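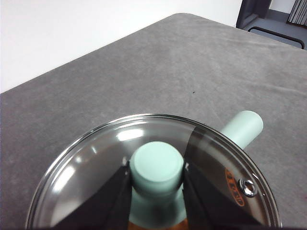
Several comments on our October draft asked the same thing: why spend a whole term on one pot lid, and would the result say anything about a different lid? The second half of the question is fair and we come back to it under Limits. The first half is easier. A glass lid is hard for a wrist camera to read, it has one good place to hold, and a bad grasp shows up right away. We could run many trials on it without resetting a whole kitchen.

# Trimming pauses from demonstrations for a lid grasping task

Orkodon project, final report
Trurnbridge, 11th May

## Summary

We trained a policy to grasp a pot lid by its knob, lift it, and put it back, using only the wrist camera. The training data came from people driving the arm by hand. People stop and think while they do this, and the policy learns the stops too. We tested a simple rule that removes the segments where the operator was waiting. With the rule applied, the policy finished 129 of 150 test trials. The same network trained on the uncut data did worse and often froze above the knob.

## Task

The pot is small and has one straight handle. It sits on a base of the same pale green, on a gray table. The lid is clear glass with a steel rim and a green knob in the middle. A trial starts with the gripper open and away from the pot. It counts as finished if the fingers close on the knob, the lid clears the rim, and the lid is back on the pot and sitting flat when the gripper lets go. A lid left tilted on the rim is a failure. So is any trial stopped by the operator or by the time limit.

We moved the pot and turned the handle between trials, following a printed list so that both policies got the same positions in the same order.

## Data

All demonstrations were recorded with the Pettigrew teleoperation rig and the Vundov control software. Each recording was split into segments at every change of direction or gripper command. This gave 1561 segments. Some cover a fast move across the table. Others are several seconds of the fingers hovering over the knob while the operator checked the alignment.

The trimming rule has two parts:

- Drop a segment if the arm moves less than a set distance and the gripper command stays the same.
- Keep it anyway if the next segment starts with the gripper opening or closing.

The second part was added after our first attempt. Without it, the rule also threw away the short settling period before the fingers close, and the policy trained on that data closed too early and pushed the knob sideways. With both parts in place, 907 segments were left.

We didn't remove segments by hand. In two recordings the operator bumped the pot and corrected for it, and we left those in.

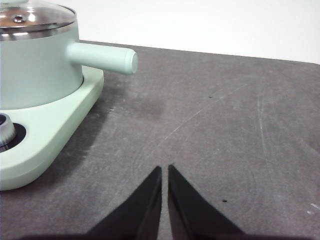

*Figure 2. Wrist camera view with the gripper open beside the base and the lid on the pot.*

## Training

Both policies used the same image encoder, the same number of training steps and the same random seed. Input was the current wrist image plus the gripper opening. Output was a short run of arm motions, of which we carried out the first half before asking for a new prediction.

Images were resized and their brightness was changed at random. We tried random color shifts as well and dropped them. The knob, the handle and the base are all close in color, and the shifts didn't help the network tell them apart. Cropping was kept small for a similar reason: with large crops the knob was sometimes left out, and the network was asked to predict a grasp from a picture of the handle.

## Results

The policy trained on trimmed data finished 129 of 150 trials, a success rate of 86 percent. The 21 failures were:

| Failure | Trials |
|---|---|
| Closed beside the knob | 9 |
| Lid put back tilted | 7 |
| Stopped by time limit | 3 |
| Moved to the end of the handle | 2 |

The uncut policy was run on the same list. We stopped it partway through, after it had frozen above the knob in so many trials that the time limit was deciding most of the outcomes. We don't report a rate for it, since a partial list isn't a fair match for the full one. In the trials it did finish, its grasps looked as good as those of the trimmed policy. It placed the fingers well and then waited.

Most of the "closed beside the knob" failures came when a lamp reflection on the glass was close to the knob in the wrist view. We checked this by watching the saved video, and we didn't measure the reflection. Moving the lamp and repeating those positions would have been a better check. We ran out of lab time.

The tilted lids are a different problem. During the lowering motion the lid hides much of the pot, and the camera has little to go on. The operators had the same trouble and mostly solved it by going slowly. Our rule cuts slow motion if it's slow enough, so some useful examples were probably lost here. The distance threshold was picked on grasping segments only, and we should have looked at the lowering segments before fixing it.

## Limits

One pot, one lid, one table. We make no claim about other lids. A flat handle or a metal lid would change both the grasp and the reflections, and the policy would need new data. We expect the trimming rule to carry over better than the policy does, as it only looks at arm motion and gripper commands, but this hasn't been tested.

We also used a single seed. Part of the gap between the two policies could be luck in training. The freezing was so common in the uncut policy that we doubt luck explains all of it, and a second seed for each is the first thing to run.

## Next steps

1. Train both policies again with new seeds and run the full test list on each.
2. Set a separate threshold for segments where the gripper is holding something.
3. Repeat the reflection cases with the lamp moved.
4. Try the rule on the drawer recordings already stored on the Pettigrew drive.

The test list, the trimming script and the failure notes are in the Orkodon project folder. The raw video is kept on the lab drive and needs the Vundov player to open.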